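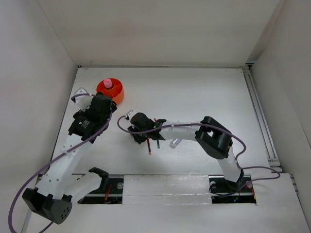 Two arms at work over a white tabletop.

Buying in Palberg: where I'd look, and where I wouldn't

January 2018

Happy new year, everyone! I've had a stack of emails over the break asking whether Palberg is still worth a look for a first home or a small rental, so I'm giving it the whole item this month and holding the piece on bridging loans until next time.

Short answer: yes, if you pick your side of the river. The town is 40 minutes from Cleltell by train, there's a proper high street with a butcher and two bakeries (the one near the station is the good one), and you can still get a yard big enough for a dog and a few tomatoes. The block I keep boring my family about is 761 square metres with a tired weatherboard on it, three bedrooms, a sleep-out and a lemon tree that has clearly been there longer than the kitchen. Five years ago that house would have sat on the market through two winters. It went under contract in 12 days.

The north side is where most people start, and fair enough. It's flatter, it's close to the primary school, and the streets were laid out wide enough that you can park a trailer without your neighbour writing you a note. Prices are firmer there, though, and a lot of what comes up has been quickly painted by somebody in a hurry to sell. Get under the house. Or pay a building inspector with better knees than mine to get under it for you.
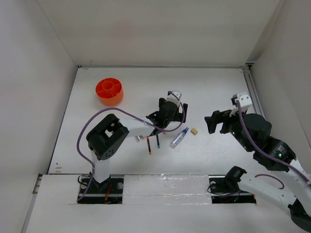
South of the river you get older brick, smaller rooms and much nicer verandahs. I lived over there for a while and I'd go back tomorrow, except for the hill. If you're looking at anything on the lower streets, ask the council for the flood mapping before you even book a second viewing, and then ring an insurer with the actual address. I've seen buyers fall in love, sign, and then find out the premium is more than their rates. Some of those lower streets are perfectly fine, by the way! It changes from one end of a street to the other, so don't write off the lot on what a bloke at the pub told you.

Then there are the units. Urnimex has finished the second building behind the station, and I've been through it twice now. Nice light, decent storage, balconies you can fit a table on. The levies on the two-bedroom I saw were $2838 a year, and that includes the lift but not the hot water. I'd want to read the last few sets of owners' meeting minutes from the first building before I bought into the second, just to see what people are grumbling about. Minutes are dull as anything and I read every page of them, with a cup of tea and a highlighter. 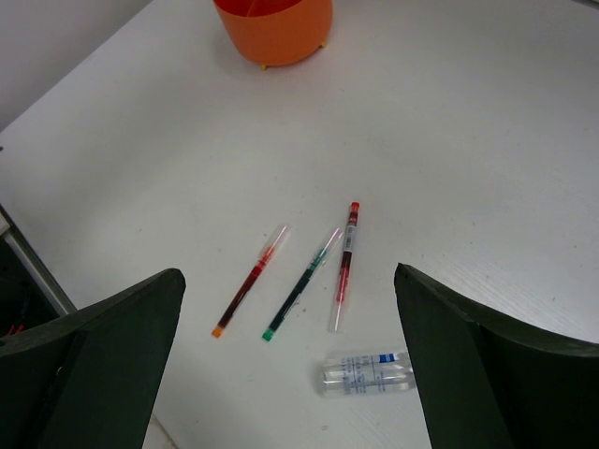

For renters and landlords, the market is tight at the family end and pretty slack for one-bedders. My own agent had a one-bedroom sitting empty through most of spring and ended up dropping the asking rent to get it moving. If your sums only work with a tenant in there every single week of the year, do the sums again with a month out of it and see how you feel.

On the legal side, I've used Nwachukwu for my last two purchases and dealt with Kohei Ebihara both times. He answers the phone, and he picked up an easement along a back fence that I'd have cheerfully built a shed on. Whoever you use, get them to read the contract before you make the offer. Yes, even when the agent says there's someone else coming through that afternoon (there is always someone else coming through that afternoon).

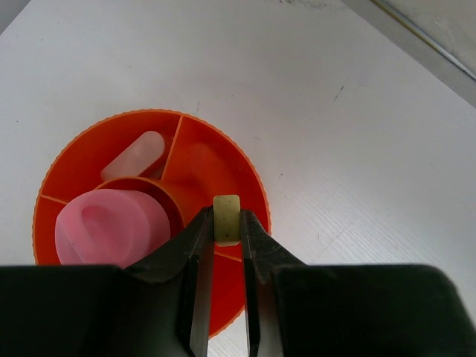
Now, money, and where first buyers come unstuck. You save the deposit, you feel terrific, and then the stamp duty, the inspections, the legals and the removalist all turn up in the same fortnight. I tell people to think of their savings as a round tray divided into compartments, like the orange one there: deposit in one, duty in another, moving costs in a third, and no pinching from next door. Separate accounts do the job nicely, and most banks will let you give them names. Mine is called ROOF, and it has paid for one roof so far.

I'll be walking the south side again in May, when the autumn listings are up and the weather's kinder to the hill. If there's a street you'd like me to look at, hit reply and tell me which end.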